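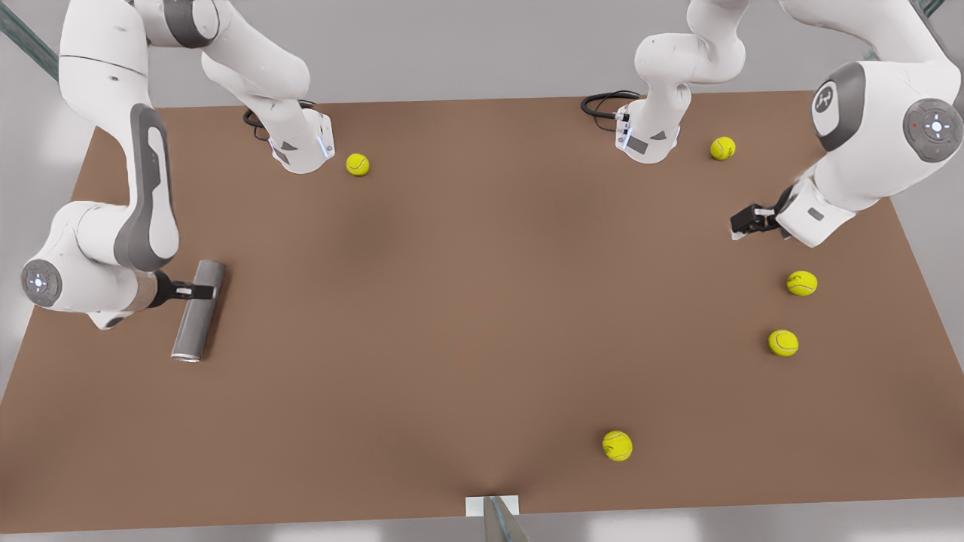
Review: Sakstead Cell Setup Package, dual-arm edition
By Rehema Makori

Sakstead sells this package as a way to set up a two-arm table cell in simulation before touching the hardware. I used it for 27 days on our tennis ball sorting cell, which has two white arms mounted on one side of a plain brown table.

Installation took most of a morning. The arm models load cleanly, but the table height was 6 mm too low by default and had to be corrected in the scene file. Do this first. Every grasp height is stored relative to the tabletop, and changing it later means teaching them all again.

Base calibration is the strongest part. You jog each arm to a set of reference points and the solver returns both base offsets along with the error at each point. Nyokabi Sang repeated the procedure on the real cell in June and got the same offsets to within our measuring error.

Contact behavior is weaker. Balls near the far edge, next to a gripper housing, creep when the fingers close. Raising rolling friction stops the creep but makes a released ball settle too early. I left friction at the default and slowed the close speed.

Cable models are for looks only. The coils have no collision shape, so wrist cable wear and snagging still need checking by hand on the machine.

The log viewer drops entries after line 728. Export to a text file instead.

Recommended for base calibration and reach checks. For grasp tuning, I would still use Grender.

Rating: 6 out of 10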